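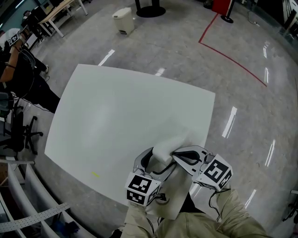 Figure 4. White board on a polished gray floor.

Unit 4 – Light and Surfaces

A matte surface sends the light in many directions. A polished one sends most of it at the same angle as it came, so we see reflections on it.

In the Ellico reading room the desks need 500 lux, but the corridor needs only 300. Please learn both values, they will return in Unit 5.

Homework: read the Rostberg chapter on glare. Then choose one room in your home and write which surfaces are matte and which are glossy. One page is enough – drawings are welcome. Bring it to the Kudolari room before 4 p.m.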